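Vurnard 21 front desk server
Ladura Hotel Systems

Order code: 3017
Supply: tower unit, without screen or keyboard

Holds room bookings, key card records and guest bills for one property of up to 9 floors. Night audit runs at 03:00 and needs no staff login. Records copy to a second unit where fitted (order code 1772).

Works with Kenitz door locks and Issahaku till printers. Older Kenitz locks need the serial adaptor, sold separately.

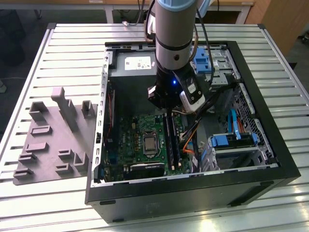
Tower on its side with the side panel off, motherboard and graphics card inside.

Trade orders: Agata Negri, hotel sales desk. Orders placed by noon on Monday ship the same week.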